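Planning the budget for a hand-held gripper kit

Most people price the gripper and stop there. The gripper is the easy line to fill in. Work through the steps below in order and you should end up with a number you can take to whoever signs off on it.

Step 1. Write down the tasks first

List what you want recorded and where. Folding cloth in a living room needs different spares than sorting parts on a bench. Keep the list to one page. If a task needs two hands, mark it, as that doubles the hardware for that line.

Step 2. Price one complete set

A set is everything one operator carries: gripper body, finger pair, camera and mount, memory card, battery, charging cable and case. Ask for each item on its own line even if the seller offers a bundle. Our quote from Graltgate came to $2,384 per set with the case included. Foltell quoted less for the body but left out the camera mount, and once we added it the two were close.

Step 3. Add the parts that wear out

Finger pads go first. We budget 4 spare pairs per set for a season of household work. Linkage screws loosen with use, so put a driver of the right size and a small bottle of threadlocker on the order. Kemppainen sells pads at $7 a pair, and they ship the same week if you order by Thursday morning.

Step 4. Add storage and upload

Estimate hours per day, multiply by your file size per hour, then double it. You will want two copies until the upload has been checked. Two $89 drives per operator covered us.

Step 5. Decide on spares for the whole unit

With one or two sets, buy a spare camera and no spare body. With more than that, buy a full spare set. Esko Savolainen ran the Dirkix purchase without one and lost most of February waiting on a repair — the rental he took in the meantime cost more than the spare would have.

Step 6. Set money aside for the rooms

Homes are not labs, and your budget should include a line for them. Travel, a payment to the household and an hour of setup per visit all belong here. So do props, if you don't want to depend on what the household has on hand. For cloth tasks, look at the surface and the light before you buy anything. A round table with a patterned cover, a beige cloth to pick up and a bright window on the far side is a fair sample of what operators work with, and it tells you to pay for a camera that copes with strong daylight. Finger pads in a color that stands out from black fingers, like the blue one on the left finger, are easier to check for wear between visits, so ask for them when you order.

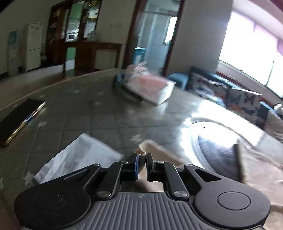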